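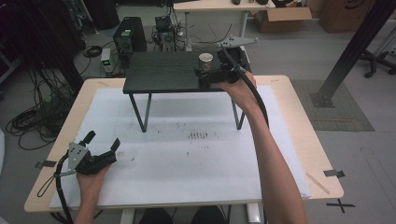 Does a small stand add usable room to a shared worktop? A stand adds room for light items that are picked up often, and takes away room for anything that has to be slid or spread out.

Print | E-mail

3. Low tables on a covered surface

Worktops in shared rooms tend to fill from the edges inward. A low table placed on the worktop gives a second level, and the literature on desk use mostly treats that level as a gain. In our interviews the 18 respondents were less sure. Most liked having cups and other small things raised off the main surface, but seven of them complained about what happened near the legs. Paper caught there, crumbs gathered there, and wiping took longer.

We therefore looked at the leg as well as the top. A table on four separate posts touches the surface at four points. One on closed loops of tubing touches it along the whole bottom rail, which spreads the load but also makes a low barrier. Cuiping Cai, who handled the interviews, grouped the complaints by leg type, and closed loops drew more of them — mainly from people who worked seated.

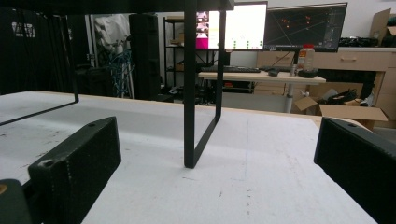

Figure 3. Black side table with rectangular leg frames on a white tabletop.

Print | E-mail

The cover matters too. A white cover shows gray smudges and specks early, and respondents who had one said they cleaned more often than those with bare wood. They did not agree on whether this was a good thing. One described the cover as "a page I can't turn." Another had stopped noticing the marks by December and went on using the same sheet.

Moving the stand was the other point raised. Respondents seldom lifted it clear. They pushed it, with things still on top, to reach whatever lay behind, and a bottom rail pushed over a loose cover drags the cover along. Taping the edges of the cover was the usual remedy, 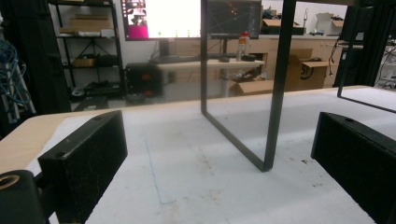
and it held well enough for small shifts of the stand. For larger moves, respondents went back to clearing the top first. Deming Du has suggested felt strips under the rails, which three respondents had already tried at home. Two kept them. The third took them off after they picked up grit and began to scratch.

We did not ask about height, and the stands named in the interviews, including the Grelter and the Rakex, differ too much in that respect for a fair comparison. Section 4 takes up storage under the stand.

Print | E-mail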